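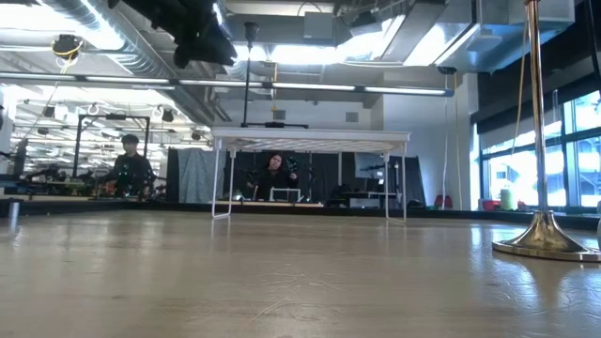 Figure 4.1 A tabletop and a folding table in a bright room.

Chapter 4
Playing Together: How Small Bands Make Decisions

Most of us, when we first fall in love with a band, fall in love with a sound, and it is only much later (sometimes years later, after we have tried to start a band of our own) that we begin to wonder how on earth those people ever agreed on anything. Who picked the tempo? Who said the second verse was too long, and did anybody sulk about it afterward? In the last chapter we looked closely at songs themselves, at verses and bridges and the little turnarounds that carry a listener from one to the next. Now we are going to step back from the song and look at the group of people playing it.

I would like to begin with a group called Monard, who played together for five years and made 2 albums, neither of which sold very well and both of which I still play for my students every February. There were four of them. Citlali Manríquez sang and played a borrowed bass, Rok Radonjić played drums, Wulan Sutanto played an electric organ with several dead keys, and Ettore Ruggiero played guitar, although by his own cheerful account he had only taken it up the summer before. They had no leader, or at least they said so very firmly in every interview they gave, and the story of how that worked out is really the story of this chapter.

Their first rule was that anyone could stop a song. If you were unhappy with what you heard, you put your hand up, the music stopped, and you said what was bothering you. It sounds lovely, and for a while it was! But Sutanto kept a rehearsal notebook, and in it she wrote that one song, "Zavala," had been stopped 188 times before they got to the end of it. She did not seem angry about this. She noted that the ending, when they finally reached it, needed work.

You may recognize the trouble if you have ever played in a garage or a school practice room. Stopping a song is easy, and finishing one takes a kind of trust, a willingness to let a clumsy moment go by and see what the next eight bars bring. Monard found their way to this slowly. By their second year they had agreed to play each piece straight through twice before anyone spoke, and the notebook gets a good deal thinner from that point on, with more drawings in the margins.

Their second album, Cirelby, came out of that change. Listen to the opening track and you will hear the organ come in a full beat early. Radonjić hears it, holds back his snare, and lets the whole band settle around the new downbeat as if it had been planned. Under the old rule there would have been a hand in the air. We will come back to that moment in Section 4.2, where we talk about recovery and why drummers so often end up in charge of it.

Critics did not all care for the record. Cremilda Queiroz, reviewing it at the time, called it "a polite argument in a stairwell," and she meant it as a complaint, but the band liked the phrase so much that they printed it on their posters. I have always had a soft spot for her review, because she was listening hard. She noticed that the four parts hardly ever land together, and that the singing seems to wander in from another room.

Before you read on, it would help to have a recording by a small group close at hand, any style you like, as long as you can pick out each player. Play it once for pleasure. Then play it again and follow just one person from start to finish, even through the parts where they do nothing at all.

Terms to watch for in this chapter: arrangement, cue, downbeat, head arrangement, unison, voicing.

4.1 Who Counts Us In?

Every piece of music played by more than one person has to start somehow, and the way a band starts can tell you a great deal about how it is run. In Monard, the job of counting in went to whoever had brought the song to rehearsal.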